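Low-flush toilet on a sealed tank: level gauge reads full far too early

hutwarden_north

Two-room cabin at Stemer, no mains water, no sewer and no drainage field permitted because of the burn. The toilet is a low-flush pedestal discharging to a sealed Pliltex holding tank, nominal capacity 1000 litres, buried beside the north wall. Flush water comes from a rainwater butt through a Custel 12 V pump. The tank vents through a single pipe to above eaves level.

The panel light comes on at a point the installer described as "nearly full". The tanker driver's docket for the last visit, on a Friday in May, shows 700 litres removed. The light went out afterwards and came back on well before I expected it to. The cabin is lightly used and the flush volume has not been altered.

I would like to know:

- whether the gauge is faulty, or whether the tank is filling from somewhere else
- whether 700 litres is a normal figure for a tank of this size
- whether the vent has anything to do with it. There is a smell in the bedroom when the wind is from the east.

The gauge is a float on a stem, wired to a Sowa panel indoors. I have not opened the tank.

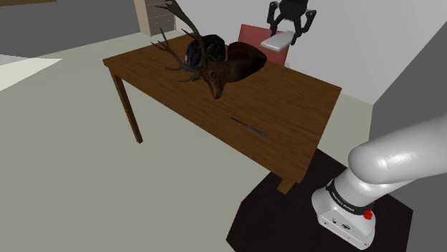 Deer head on the table, Stemer

greywater_grump

Your float will be stuck. They all do it. Pull it out, hose it down, put it back. If it still misreads, buy a better one.

The smell is your trap drying out. Pour a jug of water down everything.

septic_and_sundry

I would not pull the float yet. If the tank really is taking in water, cleaning the gauge tells you nothing, and you will have disturbed the only reading you have.

On the 700 litres: that is not odd in itself. Nominal capacity is usually measured to the underside of the lid or the overflow level, whereas an alarm float is set lower to leave a reserve while you wait for the tanker. The suction hose also leaves some behind, particularly if the sludge has not been broken up first. Ask the installer what volume the float was set to. If the answer is near 700, the light and the docket agree with each other and the gauge is probably sound.

That leaves the early refill. A buried tank beside a wall has several ways of taking in water that never went through the toilet:

1. Flush valve passing. A worn seal lets a thin film of water run down the back of the pan continuously. Put food colouring in the cistern last thing at night, do not flush, and look in the pan in the morning. Any colour means the seal needs replacing. The pump cutting in when nobody has used the toilet is another sign of the same fault.

2. Surface water at the access cover. Check that the cover sits above the surrounding ground and that the gasket is seated in its groove all the way round. If the eaves drip on that side, fit a gutter or move the downpipe.

3. Groundwater at the inlet seal. The rubber collar where the soil pipe enters the tank is the weak point, especially if the ground has settled and pulled the pipe out of line. This shows as a level that rises after rain with the cabin empty.

4. Something else connected. Basins are sometimes run into the toilet tank because the fall was convenient. Trace every waste pipe.

To separate the first from the others, shut off the supply to the cistern and leave the cabin for 8 days that include some rain. Dip the tank through the inspection port before and after with a marked rod. Do not lean over the opening or put your head near it, and do not do it alone. A rise with the supply shut off is coming in from outside.
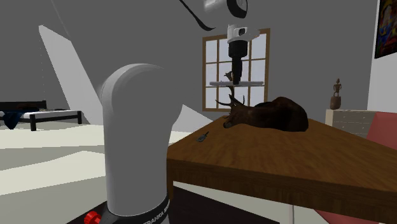 tankside

Agree with the above on method. Two additions.

The vent will not alter the float reading unless it is completely blocked, in which case you would also hear the pan gurgle on each flush. For the smell, look at where the vent terminates in relation to the bedroom window. Clearing the eaves is often not enough when there is a higher ridge or trees nearby, as the wind rolls down over the roof and brings the gas with it. Extending the pipe is cheap. Do not fit an air admittance valve in place of the open vent on a sealed tank, as it only lets air in, and displaced gas has to get out.

Also check the panel wiring before digging anything. On a two-wire float switch, damp in the outdoor junction box can bridge the contacts and hold the light on. Disconnect the float leads at the box. If the light stays lit, the fault is between the box and the panel. I have had this on 4 tanks, all with the box mounted low on the wall.

Related
Holding tank or cesspool: what the terms cover
Rainwater for flushing: does it need a filter?
Frost protection for an outdoor soil pipe
Custel pump short cycling with taps closed
Tanker access on an unmade track
Urinal without a water supply, odour in summer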